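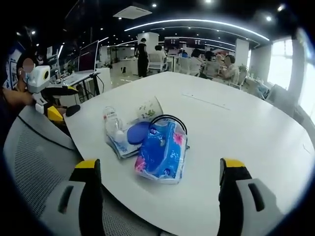
Ticket 857 — Left gripper drops out of sync during table-clearing demos
Opened by: Kornél Szűcs
Product: Trenura hand-held grippers, pair
Date: 5 Jan 2018

Hi Stuminus support, me again! We're recording hand-held demos for the clearing task and the two grippers won't agree on what time it is. The task is simple enough, one person on each gripper, pick things off the white table one at a time. With the clutter we use (a clear bottle lying on its side, a paper cup tipped over, a soft pack with blue and pink printing) the finger opening matters a lot, so when the left log lags the right one the whole demo is junk for training. Out of 82 demos I had to throw away 44. Ouch.

What I've tried so far:

Restarted both grippers and the laptop. No change.
Swapped the USB cables left to right. The lag stayed with the left unit, so I don't blame the cables.
Reinstalled the Erkach sync service. It was fine for a few demos and then came right back.
Ran the finger calibration again — passed on both.

Update, same ticket

Thanks for the quick answer! I turned off power saving like you said and set the clock source to "right unit". Much better on short demos. Long ones still drift, and the log prints "left stamp older than last" over and over until I hit stop.

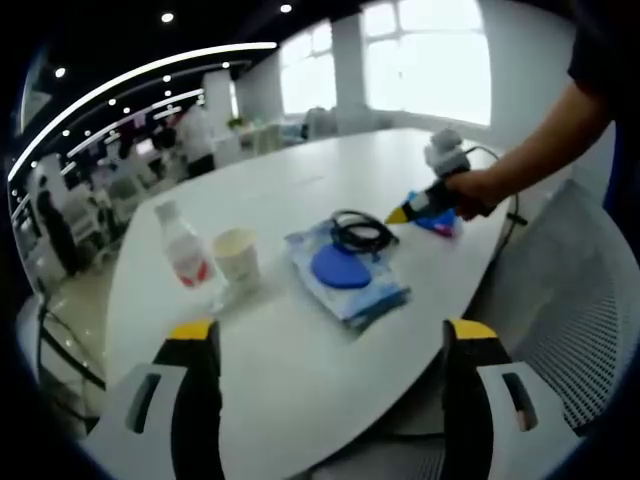
My other question is about the start trigger. The manual says to close the fingers fully and open them again, and the recording should begin on the open. On mine it sometimes begins on the close, so the first thing in the file is a squeeze the robot really shouldn't learn. I hold still with the fingers wide open and the gap over the middle of the table, where the round blue thing is on the plastic bag, and wait for the beep. Is there a setting to trim that first bit, or do I cut every file by hand? (Please say there's a setting.)

Firmware is version 2 on both units. Bodnár on our side can send the raw logs if you want them, they're too big for this form. I'm leaving the ticket open until a long demo comes out clean.

Kornél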